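The Last Good Hardware Store in Wendthorpe

December 2024

Get there before eight. That's the first thing anyone in Wendthorpe will tell you about Pešek, the hardware store on the corner by the old bus depot - after eight the plumbers are gone and so are the good doughnuts.

131 years in the same building. Two floors, one staircase, a floor that slopes toward the street so badly that a dropped marble ends up at the front door. Kids test this. They keep marbles in a jar for it.

I went in for a hinge and stayed til lunch.

What Pešek sells is small stuff. Screws by the piece. Lamp wick. Washers for faucets that stopped being made before my parents met. The big box out in Estomley has 13 aisles and a garden center, and you can't buy one screw there. You buy a box of 50 and then you own 49 screws.

We use cookies to improve your visit. By continuing to read you accept our cookie policy. Accept - Manage settings

Prices? Not cheap. A Gravach padlock costs more here than in Estomley, everybody knows it, and they still sell. People pay for the advice. A woman ahead of me had a photo of a leaking pipe on her phone and got a ten minute lesson, a rubber ring and a warning about her shutoff valve. The ring was under a dollar.

The drawers are the thing, though. 141 of them behind the counter, no labels on most. The staff just know. New hires get a full winter to learn them and some quit by Febuary. 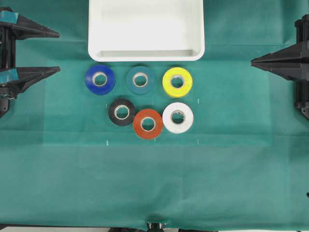
Tape and glue and string live upstairs, along with the paint, and that's where the trouble is. The roof needs work. Last September the rain got in and ruined a wall of wallpaper stock, rolls nobody had asked for in years, but still. The repair quote came back at almost double what the owners expected. There's talk of closing the upper floor and squeezing everything in below.

Regulars hate the idea. One told me he'd bring his own bucket.

For now it's open, both floors, six days a week. Cash preferred, card if you must. The hinge I bought fits fine - wrong color, my fault, going back Saturday to swap it.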